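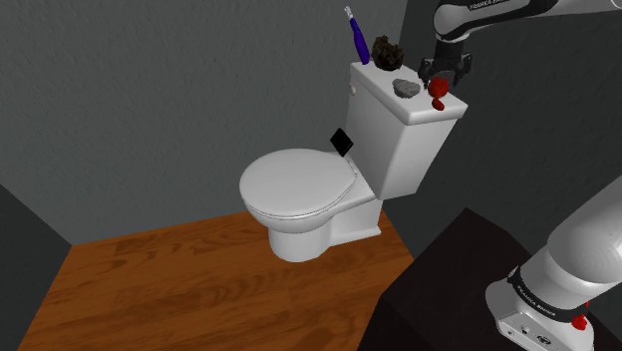
## 4. Setting up pay-by-plate at your car park

Welcome to the fun part! By now your Flidero account is open and your sign pack has arrived, so this section takes you from a bare lot to drivers paying by licence plate. Set aside an afternoon for it, and bring a second person if you can (someone has to drive in and out while you watch the log).

### 4.1 Add the site

1. Sign in and choose **Sites**, then **New site**.
2. Type the site name exactly as it appears on your signs. Drivers do search by name, and "Anbridge Station" and "Anbridge Stn" will come up as two different places.
3. Enter the location code printed on the sign pack. The code in our screens is 3012.
4. Enter your number of stalls, including accessible ones.
5. Press **Save as draft**. Leave the site in draft until you have finished 4.4.

> **Note:** A draft site records plates but can't issue notices, so you can play with the settings as much as you like.

### 4.2 Set the grace periods

There are two, and they do different jobs.

- **Arrival grace** starts when the entry reader logs a plate. It covers finding a stall, reading the tariff and queuing at the machine.
- **Exit grace** starts when the paid time runs out.

6. Open **Timing** and enter arrival grace in seconds. The default is 300, and we love it as a starting point for small lots.
7. Add more if your only pay station is a long walk from the far stalls, or if you get a Saturday market crowd.
8. Enter exit grace on the line below. It can be longer than arrival grace but never shorter.
9. Tick **Pause clock in queue** if your pay station is a Flidero 356 or later. It's a brilliant little feature: the clock stops as soon as a driver keys in their plate, so a slow card reader doesn't eat into their time. 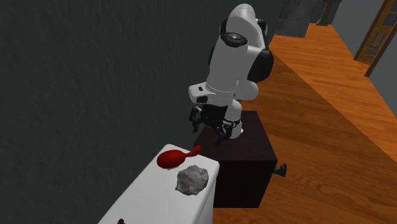 > **Caution:** Check your municipal bylaw before you save. Some set a minimum grace period, and the software will accept a lower figure without warning you.

### 4.3 Put up the signs

10. Mount the large tariff sign where a driver can read it before passing the entry reader.
11. Put one small sign at each pay station and one at every pedestrian exit.
12. Write the arrival grace on the tariff sign in minutes, with the marker supplied. If you change the setting later, change the sign the same day.

### 4.4 Test drive

13. Drive in, wait until the grace period has nearly run out, and pay. The log should show **Paid, in grace**.
14. Drive in again and leave without paying inside the grace period. You want **Left, no charge**.
15. Drive in a third time and overstay on purpose. The log should show **Review** in orange.
16. If any result is different, look up code 53 in the fault table first. It means the reader and the pay station clocks disagree, and **Sync clocks** nearly always fixes it.
17. When all three results are right, go back to **Sites** and press **Go live**.

> **Note:** Every **Review** entry waits for a person to look at it before a notice goes out. Please keep it that way for your first month! Bindu Chacko at our Goltuslow lot found a badly aimed reader this way, and it was a five-minute job with a wrench.

Appeals and refunds are covered in section 5.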